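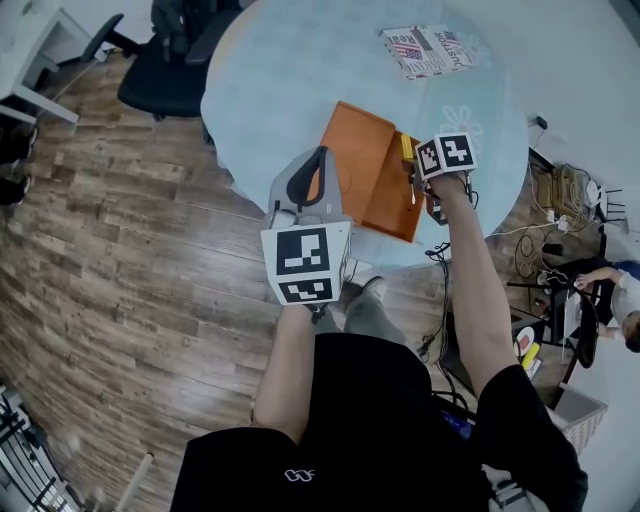

Cornamov Phase 2 – reservation fees and the new layout

flandy_south
Posted February 28, 2020
The developer sent out the revised plan for Phase 2 this morning. The canal side now has 16 townhouses where the old plan had a park strip. Reservation fee is $2,381 and they want it by the end of June. Has anyone signed yet?

Brorine_Rd
Signed last week, before the revision. My unit is in block 7 and the plan for that block is the same. I asked if the fee is refundable and was told yes, minus an admin charge. The charge is not listed anywhere in the form.

tidegate
Don't pay until they put that in writing. Phase 1 buyers were promised a footbridge to Flandutar and we are still driving the long way.

flandy_south
The footbridge was in the brochure but not in the contract. I checked mine.

tidegate
It was on the wall of the sales office in letters a foot high. People bought on that.

Wendt_owner
I live in Phase 1 and I think the place is fine. The paths are kept up, the shops at Wendt Square are mostly let, and the water pressure got fixed. The bridge is waiting on the county permit.

tidegate
"Mostly let" – I count three dark units on the north side.

Wendt_owner
Two. The bakery is fitting out now.

k_harbor15
Different question. Does the owners fee for Phase 2 go into the same pot as ours? If the park strip is gone we have 16 more houses using the Phase 1 lawn, and we pay for the mowing.

Brorine_Rd
Separate budget until handover, then one pot. Page 15 of the disclosure packet. It doesn't say who covers the lawn in between.

k_harbor15
Then I'd like the strip back.

flandy_south
They said comments on the layout can go to the sales office by email. I sent mine and got an auto reply.

Wendt_owner
Send it to the planning desk at the county too. The layout change needs their sign-off and the comment period is still open.

tidegate
Agreed on that one. Does anybody have the file number?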